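Protokoll der Mitgliederversammlung
Hausgemeinschaft und Gartenverein Garkulent e. V., 28. August 2021

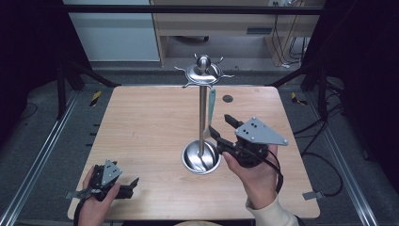
Utensilienständer aus Edelstahl auf dem Tisch, ein blaugrüner Küchenhelfer hängt dran.

Ort: Gemeinschaftsraum, Fenster auf, Abstand eingehalten
Beginn: nach dem Gießen, etwas verspätet
Protokoll: reihum, diesmal Haus 2
Beschlussfähigkeit: gegeben, Liste liegt im Ordner

TOP 1 -- Formalien

Tagesordnung angenommen, TOP Regenwasser vorgezogen, weil einige früher weg müssen. Protokoll vom Mai genehmigt mit einer Änderung: es muss "Nordbeet" heißen, nicht "Nordbett". Steht jetzt auch im Aushang richtig.

TOP 2 -- Regenwasser

Tank hinter Haus 4 verliert weiter. Dichtung im Mai getauscht, hat drei Wochen gehalten. Verdacht jetzt: Riss am unteren Anschluss, sieht man nur wenn der Tank fast leer ist. Angebot von Vimico liegt vor, Reparatur mit Anfahrt 999 Euro. Empörung. Für das Geld fast ein neuer Tank, Einwand: aber ohne Sockel und ohne Abtransport vom alten.

Längere Diskussion ob man den Anschluss selber machen kann. Zwei trauen es sich zu, wollen aber nicht haften wenn der Keller von Haus 4 nochmal naß wird. Verständlich.

Zweites Angebot soll von Skastex kommen, war schon angefragt, keine Antwort. Nochmal nachhaken, diesmal telefonisch.

Beschluss: Kein Auftrag an Vimico bevor Skastex geantwortet hat. Tank bleibt bis dahin halb gefüllt. Angenommen, 2 Enthaltungen.

Nachtrag dazu: Gießkannen bitte zurück an die Haken. Die verzinkten fehlen schon wieder.

TOP 3 -- Kompost

Komposthaufen links ist durch, kann gesiebt werden. Rechts wird weiter befüllt. In der Mitte liegen gekochte Reste, auch Fleisch. Es wurde lauter. Wer das war, blieb offen, ist auch egal, soll einfach aufhören. Ratten bisher nur ein Mal gesehen, am Zaun zu den Garagen, abends.

Vorschlag Schloss am Kompost: abgelehnt, zu umständlich, Schlüssel verschwindet eh. Vorschlag Schild in mehreren Sprachen: angenommen. Haus 6 malt es, Farbe ist noch vom Zaun da.

Sieb ist verbogen, geht aber noch. Neues Sieb zurückgestellt auf nächstes Jahr.

TOP 4 -- Gemeinschaftsküche

Bestand durchgesehen. Topfdeckel passen nicht mehr zu den Töpfen, vermutlich nach dem Sommerfest vertauscht. Bitte alle zuhause gucken.

Kühlschrank: Beschriften! Name und Datum. Unbeschriftetes kommt am Monatsende weg, gilt ab sofort, auch für Marmelade. Eingefrorene Johannisbeeren im unteren Fach gehören niemandem, wer will darf.

Herdplatte hinten rechts wird nur lauwarm. Elektriker wird wegen der Lampe im Flur sowieso gebraucht, dann beides zusammen. Bis dahin Zettel an den Herd.

Spülmaschine läuft. Salz nachfüllen steht auf dem Putzplan, hat trotzdem keiner gemacht. Putzplan neu verteilt, hängt an der Tür innen.

TOP 5 -- Mok (Lastenrad)

Mok war den halben Sommer in der Werkstatt, Bremse hinten und Kette. Fährt jetzt wieder. Rechnung bezahlt, Beleg in der Mappe.

Problem Ausleihe: Heft wird nicht ausgefüllt. Rad stand neulich über Nacht vor dem Baumarkt, abgeschlossen zwar, aber ohne dass es wer wusste. Wunsch nach Online-Kalender von Haus 4, Gegenwunsch von Haus 2 beim Heft zu bleiben. Kompromiss: Heft bleibt bis Jahresende, wenn es nicht klappt kommt der Kalender. Stift wird angebunden.

Maximale Leihdauer 6 Stunden, am Stück. Umzüge nach Absprache. Keine Gehwegplatten mehr transportieren, die Kiste hat unten schon eine Delle.

Beschluss: einstimmig.

TOP 6 -- Beete, Warteliste

Nordbeet wird frei, Übergabe nach der Ernte. Nächster Haushalt auf der Warteliste ist informiert und kommt schauen. Zaunwinde dort wirklich schlimm, muss man ehrlich dazusagen.

Streit um den Haselstrauch zwischen den Beeten an der Mauer: wirft Schatten auf die Tomaten. Rückschnitt erst im Winter, vorher nicht, Vögel. Tomaten ohnehin Braunfäule dieses Jahr, bei fast allen. Befallenes Laub in die Restmülltonne und NICHT auf den Kompost, siehe TOP 3.

Antrag auf eigenes Kinderbeet neben der Sandkiste: angenommen, 4 Gegenstimmen wegen der Wiese. Rasenkante bleibt. Erde kommt vom linken Haufen, wenn gesiebt.

TOP 7 -- Herbstfest

Ja, draussen, klein. Keine Bierzeltgarnituren leihen, die eigenen Bänke reichen wenn alle noch einen Stuhl mitbringen. Suppe und Brot, Kuchen nach Liste. Eigenes Geschirr. Feuerschale nur wenn der Boden nicht so trocken ist wie letztes Mal, wird kurzfristig entschieden.

Musik bis zehn, danach leise. Nachbarn gegenüber bekommen einen Zettel und werden eingeladen.

Termin noch offen, Umfrage geht über den Verteiler. Wer nicht im Verteiler ist: Zettel am Brett.

TOP 8 -- Verschiedenes

- Hoftor schließt nicht richtig, bitte kräftig ziehen bis es klickt
- Schubkarre: Reifen platt, Flickzeug im Schuppen oben links
- Fundsachen vom Sommer (Kinderjacke, Sonnenbrille, ein Schlüssel ohne Anhänger) liegen auf der Fensterbank im Flur
- Papiertonne war mehrfach überfüllt, Kartons bitte zerlegen
- Anfrage nach Bienen im Hof: Interesse ja, aber erst Allergien abfragen. Kommt auf die nächste Tagesordnung

Offen aus dieser Sitzung:
Skastex anrufen -- Haus 4
Schild Kompost -- Haus 6
Elektriker, Flurlampe und Herd -- Haus 2
Umfrage Herbstfest -- Haus 6
Stift fürs Mok-Heft anbinden -- wer als erstes dran vorbeikommt

Ende der Sitzung als es dunkel wurde. Nächste Versammlung wird per Aushang angekündigt, Anträge bitte schriftlich in den Briefkasten von Haus 2.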